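Ticket 507 – Beverage dispenser, left unit, slow flow at tap
Site: Skemby, second-floor breakfast counter 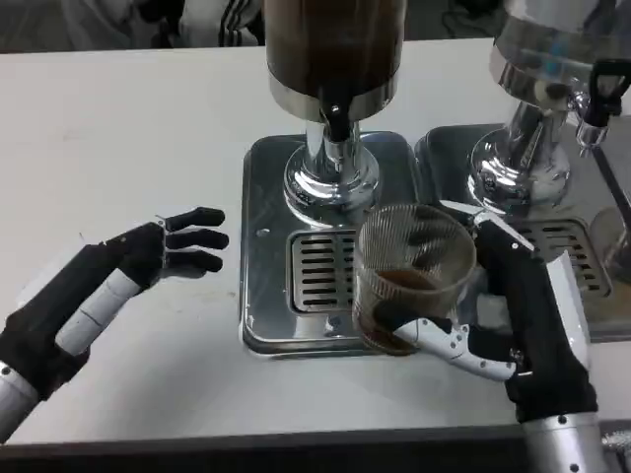
Garba Danladi
Facilities Technician, Skemby

Status: Closed
Priority: Normal

Reported fault
Kitchen staff report that the left dispenser pours slowly and drips after the tap is shut. Right dispenser (chrome body, black lever handle) pours normally. Both units stand on the same white counter, each on its own stainless drip tray with slotted grate.

Wednesday, 7:10
Test pour from left unit into a ribbed clear cup. Flow thin from the start. Closed the tap and set the cup aside. Slow drip continued onto the grate. Container was well above the outlet level, so low fill ruled out.

7:25
Lid vent checked. Partly blocked with dried residue. Cleared with a soft brush and hot water. Flow improved, drip unchanged.

7:50
Drained the container and removed the tap. Seat washer flattened on one side, fine sediment behind it. No cracks in the nozzle. Threads good.

Washer replaced with spare from the Lindqvist kit, bin 32. The Taneo washer in the same drawer has the right outside diameter but is too thin – do not use it on this tap.

8:20
Refilled with water. Flow normal. First test after closing: one drop, then dry for ten minutes. Tap tightened by hand only. A wrench will distort the new washer.

8:40
Both trays lifted and washed. Residue under the left grate, none under the right. Trays put back side by side, pedestals centered.

9:05
Kitchen refilled left unit. Second pour normal, no drip. Counter released for service.

Cause
Worn seat washer, made worse by sediment. Blocked vent accounts for the slow flow.

Follow-up
Rinse the tap at every changeover – a wipe of the outside does not reach the seat. Check vent weekly. Two washers left in bin 32, reorder requested in October.

Related tickets
398 – Right dispenser, lever handle stiff
Zuvetum water filter, cartridge change
Drip tray grate does not sit flat
Breakfast counter, sealant along back edge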